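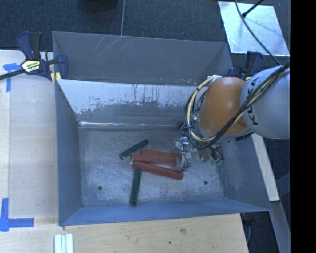 Minutes of the April meeting of the Trolia Street Community Workshop members, held in the back room. The meeting opened at 7:05 p.m. The minutes of the March meeting were read and accepted with one correction: the heating bill was $114, not $141. Before the agenda, members talked over the repainting of the shop fixtures. It was agreed that bare metal that gets heavy use will be left unpainted. The gray sheet-metal bin was brought up as a case where paint would be wasted, as the back wall is already worn to a bright silvery patch at the top and the floor is scuffed all over. Shelves and cabinet doors will be painted as planned.

1. Money
The balance at the end of March was $3,781. Dues are still owed by several members and reminders will go out with the next newsletter. The insurance payment of $798 is due in May and will be paid from the main account. A question was asked about moving part of the balance to savings. No motion was made.

2. Roof
The leak over the finishing room is back. The patch put on in the fall held through most of the winter but water came in again during the last heavy rain. Two quotes have been received. Lerasine Roofing would replace the flashing and the boards under it. The other company would only patch, at a lower price, with no warranty. Discussion followed. Several members felt we have paid for enough patches.
Motion: accept the Lerasine quote, with spending not to go over $1,000. Seconded. Carried, one opposed.
Work is to be done on a dry day before the end of May. The finishing room will be closed that day and the day after.

3. Opening hours
Members who work late have asked for a second evening each week. The shop can only be open when a key holder is there, and there are not enough key holders for this now. Anyone willing to hold a key should put their name on the sheet by the door. To be taken up again next month.

4. Noise
The neighbors on the alley side have complained about the planer being run after 9 p.m. Members were reminded that the rule is no planer, table saw or router after 8:30 p.m. The rule will be posted in larger print. A suggestion to move the planer to the street side was discussed and dropped, as there is no outlet there that can carry it.

5. Summer classes
The beginner woodworking class will run again in June. The bookbinding class is uncertain until the Phí Studio tells us whether it can lend presses. Class fees stay the same as last year. A member asked that classes not be booked over the open evening, as happened twice last summer. Agreed.

6. Newsletter
Grikix Printing has raised its price for the paper newsletter. Most members now read it by email. Paper copies will go only to those who ask for them, starting with the next issue.

7. Other business
The coffee machine drips and should be unplugged at closing. Lumber left on the rack without a name and date will be treated as scrap after 30 days. The side gate latch still sticks.

Next meeting in May, same place, 7 p.m. Items for the agenda should be left in the office mailbox a week ahead.

Meeting closed at 8:40 p.m.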